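We use cookies to remember your preferences and count visits. By continuing to read you accept this. Manage settings / OK

Sorting out the junk drawer (and then the shed, and then the whole car)

So I finally did the thing I have been putting off since we moved to Pirance, which was dealing with every small metal object I own. I started on Monday after breakfast thinking I'd be done by lunch. Ha!

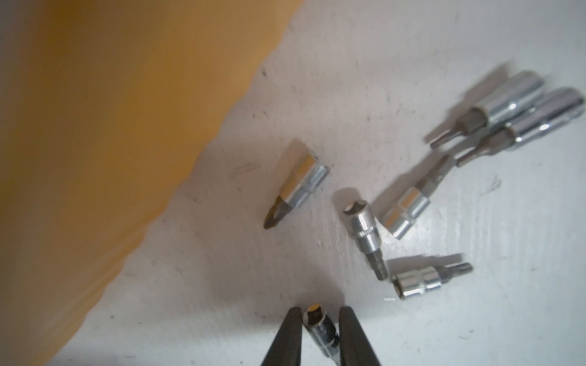
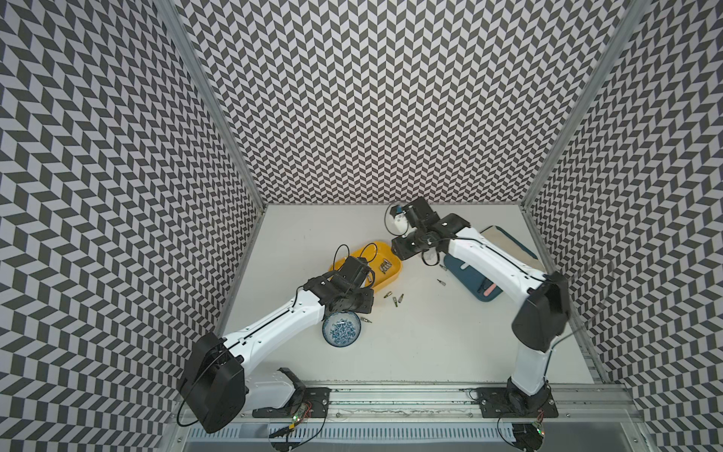
Bit sockets on a white surface up top, and a white tabletop between chevron walls in the second one.

Anyway, the drawer. It's the wide one under the microwave, and it sticks, so for two years I've been opening it four inches and feeling around with my fingers for whatever I needed. I pulled it all the way out and tipped it onto an old sheet on the living room floor. Batteries, takeout menus, a bike light, three tape measures (three! and I bought one of those in the spring because I couldn't find the other two), birthday candles, a key to I have no idea what, and so many screws.

My mother's way of doing this was coffee cans. You had a can for nails, a can for screws and a can for everything else, and the everything else can was always the full one. I love her but I wanted something better, so I drove over to the Drosine store on the county road and bought one of those cabinets with the little clear drawers. The big one was tempting. It wouldn't have fit over the bench though, so I got the medium and carried it out to the car feeling very pleased with myself.

Here's how I ended up splitting things, in case you're staring at a pile of your own. Wood screws by length, and I only did short, medium and long because life is too short to measure them all. Machine screws all together. Picture hooks get their own drawer since I'm forever hanging something. Anything with a matching partner (hinges, brackets, those cup hooks) goes in a sandwich bag first. And then one drawer that just says "furniture," for all the hex keys and spare dowels that come with flat boxes. I have put together a lot of flat boxes.

Labels took me most of the afternoon. I used masking tape and a marker and my handwriting got worse and worse as I went, so the bottom row looks like a doctor did it. I might redo those. I probably won't.

Then of course I went out to the shed for "just one thing" and found another whole stash on the windowsill, plus a bucket. The bucket had been there when we moved in. It had a bunch of old roofing nails in it and a really nice little brass latch, and I've got that latch soaking in vinegar right now. I want to put it on the garden gate if it cleans up. The gate has been held shut with a loop of green twine all summer and the neighbor's dog has worked out how to nose it open.

What I threw away: the menus, the dead batteries (well, those went to the battery bin at Usman Hardware, they take them at the counter), two padlocks without keys, and a tangle of picture wire that I tried to untangle for 20 minutes before giving up. I kept the mystery key. I know, I know. But the minute I toss it I'll find the lock.

The car is next. There's a whole layer of stuff in the trunk under the floor mat, and I heard something rolling back there on the way home from the store. After that I want to tackle the sewing box, which is a different kind of mess, with pins.

If any of you have a good trick for keeping tape measures where you left them, please leave it in the comments. I've hung one on a nail by the back door and so far it's still there.

Get new posts in your inbox! Enter your email address to subscribe. You can unsubscribe at any time.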